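Jondel Sound Stage - Pre-Show Inspection Checklist, Live Vocal Taping
Completed by: Roxana Vasiliu, technical supervision
Production: Briltton, season reunion with music segment
Walkthrough start: 3:10 p.m., doors at 7:00 p.m.

1. Rigging and overhead
Lighting truss, main: PASS. Safety cables fitted on all fixtures.
Truss motors, limit stops: PASS.
Confetti unit, upstage: HOLD. Cartridge labels do not match the delivery note. Unit stays unpowered until Dorin Costache has checked both.

2. Stage deck
Deck joints level: PASS WITH COMMENT. A lip of 3 mm at the center joint, on the singer's walking line. Taped and marked. Wardrobe has been told, as the second look includes a floor-length train.
Stairs, stage left: PASS. 9 treads, all with edge marking.
Stairs, stage right: FAIL. Handrail loose at the base. Closed to cast until refitted. Entrance for the duet moved to stage left.
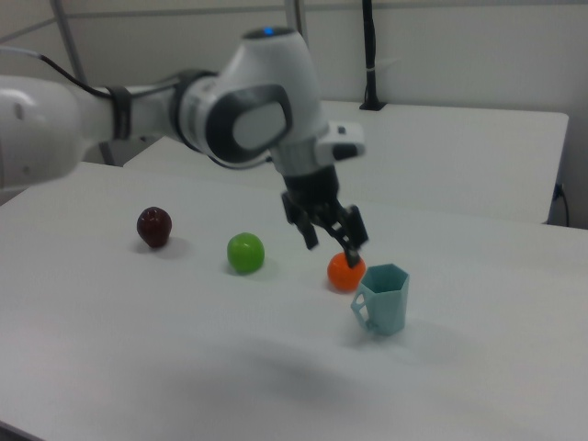

3. Electrical
Ground fault protection tested at each outlet box: PASS.
Cable ramps across audience aisle: PASS WITH COMMENT. One ramp had shifted against the seating riser. Reset and taped.
Wireless packs, host and cast: PASS. 14 packs checked out, fresh batteries in each. Sofa cast members are to keep the pack clipped at the back - last season two were sat on and the cases cracked.
In-ear monitors, limiter setting: PASS. Set by Lauri Lahtinen and locked. Any change during rehearsal goes through the monitor desk.

4. Haze and effects
Haze fluid data sheet on site: PASS.
Low fog for ballad: PASS WITH COMMENT. Output reduced after the first run. Fog was reaching the front row before the second verse.
Open flame: NOT APPLICABLE. Candles on the Arnitz set are battery operated.

5. Audience and exits
Exit signs lit: PASS.
Aisle width, rows A to K: FAIL at first check, PASS at recheck. Two extra guest chairs had been placed in the aisle for family of the cast. Removed.
Security position at sofa area: PASS. 10 feet clear behind the sofa, per the Briltton seating plan.

Open items
Handrail, stage right - Jozef De Bruijn, before dress rehearsal.
Confetti cartridges - Dorin Costache, before doors. If not cleared, the finale runs without.

Recheck at 6:15 p.m. with Aurel Anghel. Signed copy to the stage manager's desk.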